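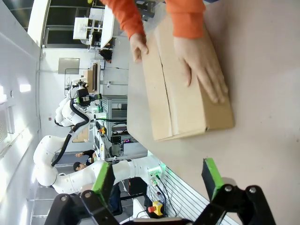
*Figure 1: Holding a closed box on the tabletop, one hand pressing on the top and the other gripping the edge.*

## Packing it right: how we close a cardboard box

Project report by Mutua Obura, 12 September 2023

### Why I picked this

My family moved house in July and I carried a lot of boxes. Two of them gave way underneath on the stairs, and a whole bag of rice went everywhere. After that I couldn't stop looking at how boxes are shut! When our design and materials module asked for a small practical study, I knew straight away what mine would be.

### What I wanted to find out

Does the way you close a plain brown box change how well it survives being lifted and carried? I compared three closures:

- flaps folded over and under each other, no tape
- one strip of tape along the middle seam
- the "H" closure - one strip along the seam and one across each end

### Materials

I used 28 single-wall boxes of the same size, bought flat from Miltex, and two rolls of Zura packing tape. For the load I used bags of dried beans, because they settle into the corners a bit like real household stuff does. Every box got the same 12 kg.

### Method

Each box was made up on a flat table. I found that the hands matter more than I expected. If you only hold one flap, the other one creeps up and the seam ends up crooked. What worked best was a palm spread flat on the top with the other hand round the edge, so that both flaps stay level while the seam is lined up.

Then I lifted each box by its base, carried it the length of the corridor, put it down and did it again until the bottom sagged or the tape started to peel. I wrote down the number of trips. Altogether I made 294 trips, and my arms knew all about it.

### Results

The folded boxes were the quickest to make and the first to go. Most sagged in the middle, right where the flaps cross. A single strip was a big improvement, but the ends opened slightly and let the corners twist. The H closure was the clear winner, and I had a few of those boxes still in good shape when I stopped.

One surprise was rubbing the tape down. Boxes where I smoothed the strip firmly with my palm peeled later than ones where I just stuck it on and moved along. It takes a few seconds and I'd do it every time now.

### What I would change

I'd like to try paper tape next, probably the Shemweta kind with the water-activated glue, and double-wall boxes too. I should also have kept the corridor door propped open from the start - a couple of early trips were cut short and I had to repeat them.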